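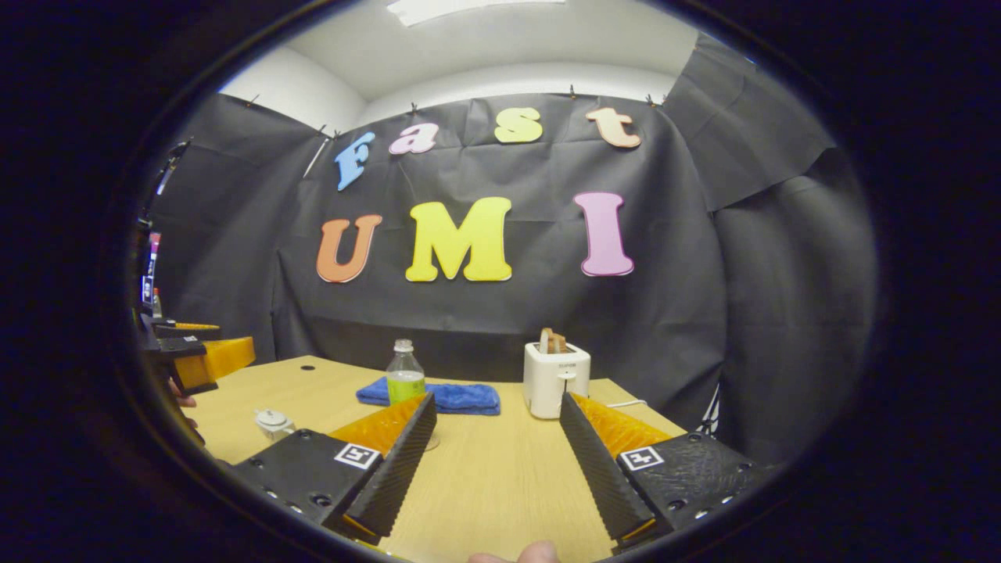 **Ticket opened March 5, 2018 – toaster on the wooden table keeps cutting out**

Hi Telter support! I'm filling in the long form because the short one only gave me two lines and I have a lot more than two lines about this toaster. It's a Coraver, the basic one, bought in January from the Roussel outlet store. I still have the receipt somewhere (I'll dig it out if you need it).

**What's going wrong**

I push the lever down, it catches, the bread starts to warm up, and then pop – up it comes, barely dry. Sometimes it gets through a whole cycle just fine and I think we're cured. Then the next morning it's back to its old tricks. It's worse first thing in the day, when you'd think a cold toaster would want to stay on longer.

**Where it lives**

On a light wooden table, sharing the space with a water bottle and a little white ceramic pot with a lid that I use for milk. I know water near a toaster isn't ideal, and your phone person already told me off for it, so please consider me told. The bottle goes over to the sink before I plug anything in.

**What I've tried so far**

- Emptied the crumbs. There was a truly shameful amount in there. No change.
- Different outlet, on the other wall. Two good slices and then a pop on the third.
- No power strip, straight into the wall. Same thing.
- Different bread. I was sure it was the thick-cut stuff jamming the lever, but thin sandwich bread does it too.
- Turned the dial all the way up to 7. It stays down a bit longer and still pops early.
- Held the lever down with my finger. It keeps heating as long as I hold it! I let go, and it pops. This feels like a clue to me but I'm no expert.

**Update, same evening**

Got your auto-reply asking me to let it cool completely with the plug out and run it empty. Did that. Ran it empty on 4 and it stayed down the whole time, so naturally I got excited and put bread in. Popped after a few seconds. I tried again with one slice in the left slot only, fine. One slice in the right slot only, popped. So it's the right side that's fussy, and I hadn't noticed because I always make two slices.

**Update after your email**

Thanks for the quick answer! You asked me to look down into the right slot with a flashlight (unplugged, yes) and check whether the wire guides close evenly. They don't. One of them leans in toward the middle at the bottom, so the bread sits crooked and I think it's pushing back on the carriage. The left slot looks nice and straight. I didn't try bending it because you said not to, although I was tempted – it really does look like one good nudge would do it.

I also turned it upside down over the trash and gave it a gentle shake, and out came a hard little chunk of bagel that the crumb tray had missed completely. After that I did a proper test, 14 slices in all, two at a time. Yes, I have a freezer bag full of toast now. The lever held for the first few rounds, which had me cheering, and then it let go early on the last two. Better than before but I wouldn't call it fixed.

**Questions I still have**

1. Can the guide be replaced, or is the whole carriage one piece?
2. Your warranty page says 100 days. Does that run from the purchase or from when I registered it? I registered late, sorry.
3. If you do send a new one, do I have to mail this one back? Our town's Wastetness drop-off takes small appliances and I pass it every week, so I could take it there and save everyone a box.

**Latest**

Your last message said to stick to the left slot until the warranty people have looked at my receipt. That's fine by me, breakfast just takes twice as long. I found the receipt, by the way (it was in the manual, where any sensible person would've looked first), and I've attached it to the ticket. The store name is faded but you can read the total and the item line.

Please leave this one open for now. I'm around in the evenings if somebody wants to call, and mornings are okay too as long as it's after toast.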